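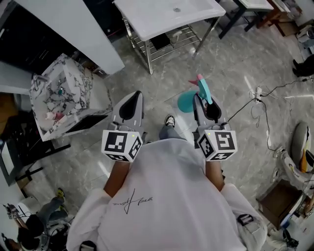 Thread zum Greifervergleich, wie letzte Woche angekündigt. Es geht um die Handgreifer, mit denen wir Bewegungen aufnehmen, und um die Frage, ob wir bei den spitzen Backen bleiben oder auf die breiten wechseln. Wird etwas länger.

Ausgangslage: Wir haben zwei Sätze. Satz A hat spitz zulaufende Backen, intern heißt er Stamitz. Satz B hat breite, flache Backen mit weicher Auflage, intern Saliba. Beide mit Markerwürfel, beide mit derselben Elektronik. Nur die Backen und der Federweg sind anders.

Aufgenommen wurde im Raum mit den Waschbecken, also Fliesenboden, viel Weiß, viel glänzende Fläche. Im Labor mit mattem Tisch sehen alle Greifer gut aus. Das wollte ich diesmal nicht.

Aufgaben: kleine Teile vom Boden aufnehmen, Teile von einer Hand in die andere geben, Teile ins Becken legen und wieder herausholen. Jede Aufgabe mit beiden Händen, Führungshand nach der Hälfte gewechselt.

Insgesamt 709 Durchgänge mit Satz A. Davon waren 589 brauchbar. Brauchbar heißt: Marker durchgehend verfolgt, Backenstellung lückenlos, Objekt am Ziel.

Satz B: 403 brauchbare Durchgänge bei gleicher Gesamtzahl. Das ist deutlich weniger, als ich erwartet hatte. Najwa Kassab hat die Auswertung ein zweites Mal gerechnet, mit demselben Ergebnis.

Woran es liegt: vor allem am Boden. Flache Teile auf Fliesen bekommt man mit den breiten Backen kaum zu fassen. Man schiebt sie vor sich her, bis sie an einer Fuge hängen bleiben. Mit der Spitze kommt man drunter.

Beim Übergeben von Hand zu Hand ist es umgekehrt. Da sind die breiten Backen besser. Das Teil dreht sich nicht weg, und man muss nicht so genau zielen. Mit den Spitzen verkantet es öfter, gerade bei rundem Kunststoff.

Im Becken kein klarer Unterschied. Beide rutschen auf Keramik, beide kommen an den Rand, wenn man zu steil hineingeht. Walid Qudah hält die Spitzen leicht schräg und hat damit weniger Probleme. Ich habe das nicht so hinbekommen.

Zur Ermüdung: Satz B hat die stärkere Feder. Nach einer halben Stunde merkt man das im Daumenballen. Lewis Menzies hat nach dem zweiten Block um eine Pause gebeten, bei Satz A hat er durchgemacht. Gemessen haben wir das nicht.

Jetzt die Marker. Zwei Größen getestet, die alten Würfel und neue mit etwas größerer Kante. Der große wird auf Entfernung stabiler erkannt, stößt aber gegen Beckenränder und Schrankkanten. Im freien Raum würde ich den großen nehmen, in einem Bad den kleinen.

Weiße Würfel vor weißen Becken waren weniger schlimm als befürchtet. Der Rand um das Muster reicht aus, solange kein Licht draufspiegelt. Aussetzer gab es fast immer dann, wenn eine Hand die andere verdeckt hat, und beim Greifen hinter etwas.

Die Marmorierung der Fliesen hat die Erkennung gar nicht gestört. Die Fugen auch nicht. Hatte ich im Vorfeld als Risiko notiert, kann gestrichen werden.

Kamera: einmal Weitwinkel am Kopf, einmal die engere Optik. Die enge liefert schärfere Marker, verliert aber die Hände, sobald man sich bückt und beide Arme auseinandergehen. Bei Bodenaufgaben ist sie damit raus. Weitwinkel bleibt.

Belichtung fest einstellen. Mit Automatik regelt die Kamera beim Blick ins Becken herunter, und dann ist alles daneben zu dunkel. Elie Awwad hatte das schon im Frühjahr geschrieben, ich habe es trotzdem noch einmal mit Automatik probiert. Hätte ich mir sparen können.

Steuerung: Porkimeo in der aktuellen Version gegen unser altes Skript. Porkimeo synchronisiert beide Hände sauber, startet aber langsam und braucht nach jedem Akkuwechsel eine neue Kopplung. Das alte Skript koppelt von allein, driftet dafür bei langen Aufnahmen. Wir nehmen Porkimeo und leben mit der Wartezeit.

In einer Aufnahme mit dem alten Skript lagen linke und rechte Hand nach 3.952 Bildern so weit auseinander, dass die Übergabe im Abspielen aussah, als würde das Teil kurz schweben. Für kurze Aufgaben egal, für alles Zusammenhängende nicht.

Noch offen: die Übertragung auf den Arm. Sawsan Nasrallah hat eine Auswahl der Aufnahmen von Satz A auf dem Prenwood-Arm abgespielt. Das Greifen geht, das Loslassen ist zu früh. Ich vermute den Schwellwert für die Backenöffnung, der ist noch auf Satz B eingestellt.

Entscheidung fürs Erste: spitze Backen, kleiner Würfel, Weitwinkel, feste Belichtung, Porkimeo. Satz B bleibt im Koffer für reine Tischaufgaben.

Kam als Frage: Warum nicht spitze Backen mit weicher Auflage? Haben wir probiert, die Auflage löst sich vorne an der Spitze ab. Mit anderem Kleber vielleicht. Wer da etwas kennt, das auf so kleiner Fläche hält und sich wieder entfernen lässt, bitte melden.

Zweite Frage: ob die Rohdaten herausgegeben werden. Die Tabelle mit den Durchgängen ja, die Videos nein. Tabelle kommt, sobald Najwa die Spaltennamen vereinheitlicht hat.

Nachtrag zur Feder: Satz B lässt sich auf die weichere Feder umbauen, passt ohne Nacharbeit. Schließt dann aber nicht mehr ganz, wenn Staub in der Führung ist. Vorher auspusten.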